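Gistville Community Boards
Thread: Cold brew at home - who's still making it in October?

mrengifo_kitchen
Okay, I am completely hooked and need to talk to people who get it! I started with a jar on the counter back in the summer and now I make a batch every couple of days, cool weather or no cool weather. Coarse grind, filtered water, lid on, bed. In the morning I strain it into my tumbler and I'm out the door by 7 with the smoothest coffee I've ever had. My sister says I should try 20 hours for the steep. Has anyone gone that long?
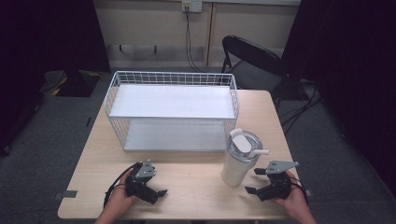

Filed under: Coffee, Tea & Other Drinks

holerness_hal
Welcome to the club! 20 is my sweet spot with a dark roast, and it comes out almost like chocolate. I get mine from the little roaster in Trandthorpe and ask for the coarsest grind they have.

pourover_pat
Going to disagree with Hal. Past 16 it tastes like wet cardboard to me, and I say that as someone who loves the stuff. Steep it in the fridge if you must go long. On the counter it gets woody.

holerness_hal
Pat, we've been over this - you use a medium grind! Of course it gets woody!

pourover_pat
Medium-coarse, thank you.

mrengifo_kitchen
Ha, I'm going to make 2 jars tonight and do one each way. Same beans, same water. I'll start them right after dinner so the short one is ready for breakfast. 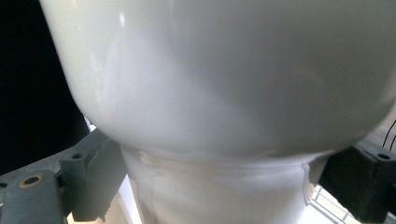
Also I want to try a pinch of cardamom in one of them later on, but not in the test batch, I'd never know what I was tasting. Do you put it in with the grounds or after straining?

chrysikopoulos_fan
With the grounds, Marisol! Crack the pods first. Chrysikopoulos on Main does theirs that way and it's wonderful with a splash of oat milk.

pourover_pat
After. It takes over otherwise.

holerness_hal
With the grounds. Sorry, Pat!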